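Fetelo Arm and Hand Kit
Set-up Guide for Buyers, Section 3: Planning and Budget

Read this before you send the order form. Most returns we get are kits that were fine but wrong for the job. Updated Friday, September 21, 2018.

3.1 What you need first

1. The job, in one sentence. "Pick a handheld radio up off a chair seat." Not "general handling".
2. The heaviest thing it will lift. Weigh it, don't guess.
3. The widest AND the narrowest side of that thing.
4. Floor plan with furniture drawn in. Pencil is fine.
5. Who signs for the money, and by when. Quotes lapse after 65 days.

Note: if you can't fill in item 1, stop. Buy the simulation licence (Goltusix) on its own and come back later.

3.2 Choosing the end tool

Two choices on the form. Two-finger gripper or multi-finger hand. Price gap is large and so is the set-up time.

1. Start with the two-finger gripper unless you have a reason. Fewer joints, fewer spares, quicker to teach.
2. Go to the hand only if the object has to be held a certain way up, or turned once held.
3. Run your own objects in Goltusix with both tools before choosing. Licence covers both.
4. Write down which tool won and on what object. Your purchasing people will ask.
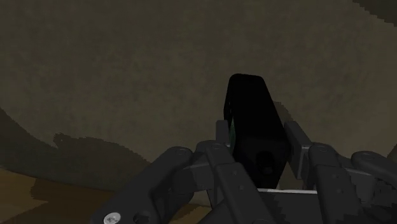

Spares are the line people leave off. Budget for finger pads in the first year, and for the hand add a joint set as well. Check where the load goes too. A flat upright block like the black one, gripped between the fingers and sitting down at the palm, puts pads on its faces and weight on the palm plate, so order pads for every finger in contact and a palm cover if your objects have hard edges. The gripper needs pads for two fingers and thats it.

CAUTION: Pads for the hand and pads for the gripper are different parts. They do not swap. Opened packs can't go back.

3.3 Reach and room

Measure with the furniture where it will really be. Soft furniture is the worst for this. Arms and backrests take up space the floor plan doesn't show.

1. Mark where the base goes. Use tape.
2. Measure from base to the farthest pick point. Then to the nearest. Near picks get missed, and a folded arm needs room for its elbow.
3. Measure the height of anything the arm has to go over (armrests, backrests, table edges).
4. Look straight up. Lights, shelves, ducts.
5. Allow slack for the cable. It has to follow the wrist through every move, including the ones you haven't thought of yet.
6. Enter all of it in the Goltusix room template and run the reach check. 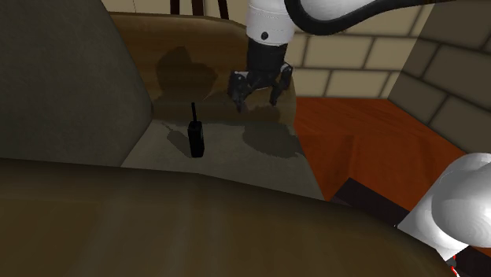
Fig. 3-2. Approach from above, gripper open, radio upright on the seat.

If the reach check fails, in this order:

a. Move the base.
b. Move the furniture.
c. Turn the object, or have it handed over somewhere flat.
d. Price the longer arm (Detby mount only, see 3.5).

Note: don't skip to d. The longer arm needs the heavier mount, and the heavier mount may need floor work.

3.4 Sim time in the budget

Put hours against this. It is staff time and it's real money even if no invoice comes in.

1. Build or load the room.
2. Load your objects. Thin parts too, antennas and handles and so on. Leave them off and your clearances will be wrong.
3. Set the approach. Come down from above first, side approach second.
4. Run with the object in 5 starting positions at least. One good run tells you nothing.
5. Save views from more than one side for every position. A gap that looks wide from one side can be tight from another.
6. Repeat for each tool you are still considering.

Allow 15 working hours for a first room. Less for the next one if furniture is re-used. 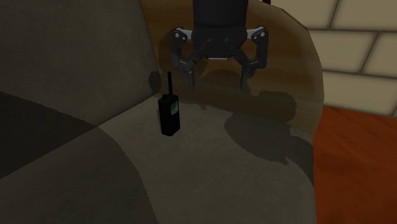 One buyer, Rivadeneira, wrote back to us that the hours were the part they had wrong: they'd put down two days for the room and nothing at all for objects, and the objects ate the whole month. They'd now price every object as its own line. We agree, and the form has been changed to allow it.

CAUTION: A pass in simulation is not a pass on site. Hold back money for on-site tuning. Do not sign off the purchase on sim results alone.

3.5 Filling in the order form

1. Base kit. $1,716 deposit, comes off the final invoice. Not refundable once the base ships.
2. Mount. Standard or Detby. Tick one. Ticking both holds up the order.
3. End tool. From 3.2.
4. Spares. From 3.2. Zero is not accepted on this line any more.
5. Goltusix licence. One per workstation, not per person.
6. Objects. One line each.
7. On-site tuning. Days, travel on a separate line.
8. Training. Operators only, or operators plus whoever does your maintenence.
9. Sales tax for your province or state.

Note: prices exclude freight. Ask for a freight quote to your loading door, not the city.

3.6 Timing

Orders for delivery before the December shutdown need the deposit and the finished floor plan in the same envelope or email. One without the other doesn't hold a place in line.

If the budget is split over two fiscal years, buy the licence and training in the first and the hardware in the second. The other way round you get a crate sitting in a hallway.

Warranty runs from delivery, not from first power-up. Have the room ready.

Go on to Section 4, Unpacking, only once the base has been signed for.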